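Prudwood open day, or how I spent a whole Monday looking at timber

I'd been meaning to get out to Prudwood for years. It's one of those places you drive past on the way to somewhere else, a long green shed behind a row of gums with a sign you can only read if you're going slowly. They open the doors to the public once a year, and this year it fell on Mon 10 November, so I took the day off work and told my sister I was busy. (She wanted help moving a fridge. Sorry, Jen.)

Getting there was half the fun. The train only goes as far as Vullness, and from there it's a bus that runs when it feels like it, so I ended up sharing a lift with a lovely woman called Anneli Tikkanen who had been twice before and had brought her own thermos, cushion and hat. I'd brought a muesli bar. She gave me the full rundown on the way - get in line for the kiln tour first, don't bother with the sausage sizzle until after one, and go to the loo before you go into the drying yard as it's a very long way back.

She was right about all of it. The kiln tour fills up in minutes. Our guide was Thijs Peeters, who has a voice that carries beautifully over a planer and who clearly loves his job. They run four kilns, and the newest one holds 2000 boards at a time. He let us stick our heads into an unlit one and the smell was incredible, sort of honey and pencil shavings and a bit of wet dog. I could have stayed in there all morning. A kid behind me asked if anyone had ever been locked in and Thijs said no, and then paused a bit longer than I would have liked.

After that we walked through the drying yard, where the stacks sit out with little sticks between the layers so the air can get through. Each stack has a tag with a number on it. I took a fancy to 2391, a lot of blackwood with the most gorgeous ripple along the edges, and asked what it would cost me. I won't be buying blackwood.

Then lunch. I'd held off till after one as instructed and there was still a queue, but it moved quickly and the onions were properly brown. Good bread too! We sat on offcuts in the shade and got talking to Lộc Ngô, who restores old furniture up in Aratero and comes down every year to fill his ute. He'd already spent more than he meant to by noon and was trying to work out how to tell his wife. Anneli offered him her cushion and he took it, and I don't think she got it back until half past two.

The afternoon was demonstrations in the back shed. You could have a go at a hand plane (I did, badly), watch someone steam a chair back into a curve, or sit in on Khải Thân's talk about finishes. I went in only for the seat and came out with two pages of notes. He's very much an oil man. Thin coats, lots of patience, wipe off more than you think you should, and keep your rags out flat on the concrete so they don't heat up and burn your shed down. Somebody asked him about polyurethane and he was polite about it, but only just.

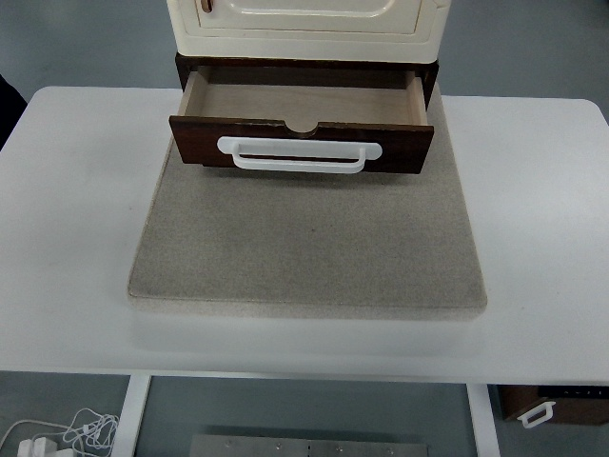
He also reckons most people give up on old pieces far too early. A sticking drawer usually wants a rub of candle wax along the runners and a dry week, and he'd sooner see a scratched top left alone than sanded back to nothing. I thought guiltily of my nan's sideboard, which I had every intention of attacking with the orbital over Christmas. It's been granted a reprieve for now.

The shop is at the end, of course, right where you have to walk through it. Lợi Lò was on the till and wrapping everything in brown paper like it was going overseas. I got a bag of turning blanks for my neighbour, a tin of wax, and a cheese board in a pale timber called kiều - no, hang on, Kiều is the name of the maker, I've just checked the sticker. Anyway, it's a beauty and it cost me less than a decent dinner.

A few things if you're thinking of going next year. Parking is in the bottom paddock and it gets boggy, so wear boots. It's card only at the shop and cash only at the sausage stand. The drying yard is gravel the whole way and hard going with a pram, though the sheds themselves are flat and have wide doors. Dogs have to stay in the car park, and there's no shade down there, so leave yours at home.

Anneli dropped me back in Vullness in time for the ten past five, and I had sawdust in my socks the whole way home. The fridge, I'm told, is still in the hallway.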